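**Flaking coating on steel storage bins - recoat or replace?**

**wtreloar**
We have 7 open steel bins at the Dallville store, bought second-hand from Dollaton. Inner walls were painted by the previous owner. The paint is now lifting in horizontal bands and the floors are scratched through the finish. Contents are dry goods only: cleaning items, plastic tubs, odd bits. Is a recoat worth the labour?

Wendy Treloar

**gauge_16**
Depends on what is under the flakes. If the metal is sound, key it with 100 grit, degrease, prime and apply two coats. Allow 2 hours per bin plus drying.

**mikov_user**
I would not bother. A painted floor in a bin that gets things dropped in it will look the same again by April. We took ours back to bare metal and wiped them with oil. Mikov sell a cut-to-size rubber liner if noise is a problem.

**gauge_16**
Oil under sponges and dusters is a poor idea. It transfers.

**mikov_user**
A thin film, wiped off after an hour, does not transfer in any amount that matters. We have run it for years.

**escobedo_stores**
Disagree with both. Replacement at Escobedo was quoted at roughly 900 for the set, delivered. Set that against two days of sanding.

**gauge_16**
Two days is generous. Wendy, which part of the wall is worst, and what sits against it?

**wtreloar**
The upper half of the far wall is the worst on the bin I checked first. I scraped one edge with a thumbnail and it came away easily. The pale area there is flaked and scratched right across, with a darker worn band lower down, and the floor has cloudy white scratches, mostly towards the middle. There is also a faint green smudge on that wall directly above the small green basket, and I have not established whether it is plastic transfer or something else. I will try solvent on it before deciding about paint.
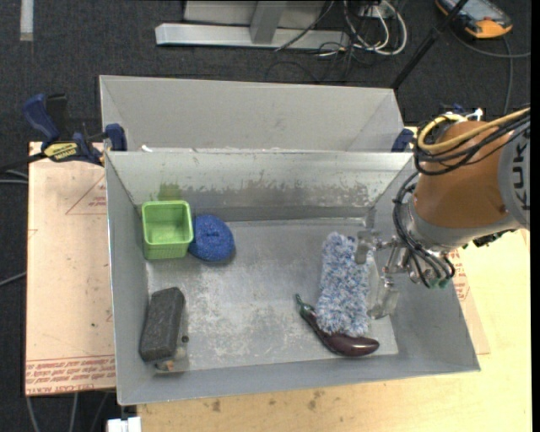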